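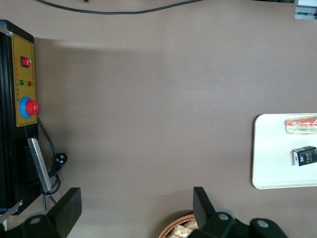

Ich packe wieder Päckchen! Wer hier schon länger mitliest, weiß, dass mich das jedes Jahr im August überfällt, wenn bei uns im Haus alle außer mir in Urlaub sind und ich am liebsten jedem etwas hinterherschicken würde. Dieses Mal habe ich es aber ein bisschen klüger angefangen, und darüber muss ich jetzt schreiben, solange ich noch so begeistert bin.

Das Zauberwort heißt Tablett. Ein weißes, rechteckiges Tablett mit runden Ecken, mehr braucht es gar nicht. Früher habe ich alles, was ins Päckchen sollte, direkt auf dem Tisch ausgebreitet, und spätestens nach der zweiten Tasse Tee wusste ich nicht mehr, was für Jana bestimmt war und was nur zufällig danebenlag (einmal ist auf diese Weise mein Fahrradschlüssel nach Flensburg gereist, Jana lacht bis heute). Jetzt gilt: Was auf dem Tablett liegt, kommt ins Päckchen. Was nicht darauf liegt, bleibt da. Und wenn es Abendbrot gibt, trage ich das ganze Tablett einfach auf die Kommode und hole es später wieder.

Angefangen habe ich mit einem Riegel in durchsichtiger Folie, orange und grün, und mit einem kleinen schwarzen Schächtelchen, auf dem in Weiß und Gold »face« steht. Etwas zum Knabbern und etwas Hübsches, so fängt bei mir eigentlich jedes Päckchen an. Ich mag es sehr, wenn zwei Sachen überhaupt nichts miteinander zu tun haben und nebeneinander trotzdem gut aussehen. Das Orange und das Grün leuchten auf dem weißen Grund richtig, und das Schwarz daneben wirkt gleich viel feiner, als es in meiner Schublade je gewirkt hat.

Überhaupt, die Farben! Unser Tisch hat diesen bräunlichen Mauveton, über den ich mich beim Kauf so lange nicht entscheiden konnte. Waltraud Kleinschmidt aus dem zweiten Stock fand ihn damals »wie Kakao, in den jemand Brombeeren geworfen hat«, und ich glaube, das war nicht als Lob gemeint. Ich liebe ihn inzwischen. Alles, was man darauf abstellt, sieht ein bisschen nach Absicht aus. Und er ist so schön matt! Auf dem alten Glastisch habe ich beim Packen immer die Deckenlampe mitangeschaut und jeden Fingerabdruck dazu.

Jetzt zum Korb. Den geflochtenen Korb habe ich schon ewig, in ihm haben nacheinander Äpfel, Wollknäuel und ungeöffnete Post gewohnt, und nun ist er für Verpackung zuständig. Hellbraunes, knittriges Zeug, alles, was man zum Auspolstern noch gebrauchen kann. Ich glätte nichts mehr. Jahrelang habe ich Packpapier ordentlich gefaltet und in eine Mappe gelegt, und dann wurde es beim Packen doch wieder zerknüllt. Jetzt wandert es so in den Korb, wie es ist, und wenn ich eine Handvoll brauche, greife ich hinein. Das klingt nach nichts, aber es macht wirklich Spaß, so zu packen! Man stopft und stopft, schüttelt einmal, horcht und stopft noch ein bisschen nach.

Meine Reihenfolge hat sich übrigens auch geändert. Ich suche zuerst die Sachen aus und dann erst den Karton. Bisher war es umgekehrt: Da stand dieser schöne große Karton, und ich habe ihn vollgemacht, weil er eben groß war. Das Päckchen für Helmut wog am Ende mehr als 3000 Gramm, und darin war, wenn man ehrlich hineinschaute, vor allem Marmelade. Das neue für Jana habe ich auf der Küchenwaage zusammengestellt, mit einem Blatt Papier für den Brief dabei, und bin bei 951 Gramm gelandet. Darüber habe ich mich gefreut wie über ein Sportabzeichen.

Was noch dazukam, falls jemand Ideen sucht: ein Beutel Pfefferminztee, zwei Postkarten mit Schiffen, ein Tütchen Kapuzinerkressesamen für den Balkon im nächsten Frühjahr und ein Kreuzworträtsel, das ich halb gelöst habe, damit sie sich über meine Fehler aufregen kann. Schokolade lasse ich im Sommer weg. Bei Seife bin ich vorsichtig geworden, sie kommt in eine eigene Dose, sonst schmeckt der Tee hinterher nach Lavendel. Kerzen gehen, finde ich, erst ab Oktober wieder.

Und der Brief! Den schreibe ich immer zuletzt, wenn alles auf dem Tablett liegt — dann kann ich zu jedem Ding einen Satz schreiben und vergesse nichts. Jana hat mir erzählt, dass sie den Brief als Erstes liest und die Sachen dann wie mit einer Schatzkarte auspackt. Seitdem gebe ich mir noch mehr Mühe und schreibe manchmal Hinweise hinein wie »ganz unten links, vorsichtig«, obwohl ich natürlich weiß, dass beim Transport alles durcheinanderrutscht.

Für das ganze Päckchen habe ich 30 Minuten gebraucht, mit Brief und Klebeband und einer kurzen Suche nach der Schere, die unter der Zeitung lag. Früher war so etwas ein kompletter Nachmittag! Ich habe also gleich weitergemacht und ein zweites Tablett aus dem Schrank geholt, für Helmut, diesmal ohne Marmelade. Dafür mit Lakritz, das er behauptet nicht zu mögen und das bei ihm trotzdem nie länger als einen Abend hält.

Ach ja, und wer sich fragt, wohin mit den Resten: Schnur rolle ich um eine leere Papprolle, Aufkleber kommen in einen Briefumschlag, und kleine Schachteln stecke ich ineinander, bis eine nicht mehr hineinpasst. Die darf dann weg. Nur bei besonders hübschen mache ich eine Ausnahme, und besonders hübsch sind leider ziemlich viele.

Schreibt mir gern in die Kommentare, was ihr in eure Sommerpäckchen legt, ich brauche noch etwas Flaches für Waltraud. Sie ist bis Ende des Monats an der Mosel und hat Postkarten ausdrücklich verboten.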